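How to Check a Celebrity Fundraiser Before You Give

Fan fundraisers come and go quickly. When the singer Mairéad Breathnach lost her recording deal, three donation pages went up by Monday, and only one had her approval. A few checks will sort them out.

1. Start at the star's own site. Look for a link to the fundraiser there. A link that runs only the other way proves nothing.

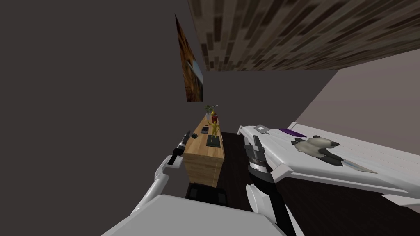 Two white arms and a wooden counter, computer rendering.

2. Find the name of the organizer. The approved Breathnach page listed her manager, Bríd Hayes, with a mailing address in Onthorpe. The other two gave a first name and a web form.

3. Read what the money is for. "Support her comeback" is too vague. "Studio time for a 4-song record" is something you can ask about later.
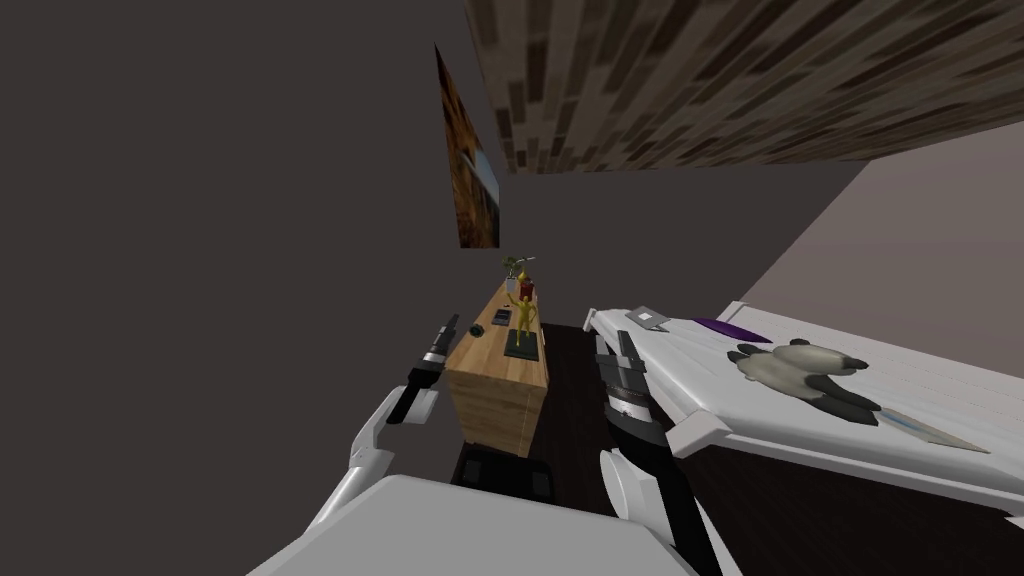
4. Look at the donor list. One of the unapproved pages claimed 616 donors but showed 86 names, many of them repeated.

5. Check the refund terms. Save a copy of the page as it looks on the day you give.

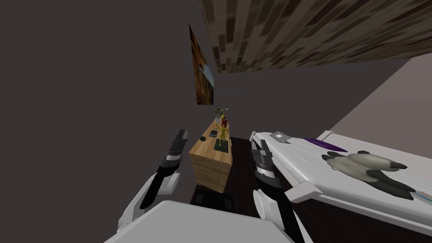

6. Pay by credit card and keep the receipt. If the page accepts only gift cards or wire transfers, close it.

If you have already given $50 or more to a page you now doubt, call your card company first, then report the page to the site that hosts it.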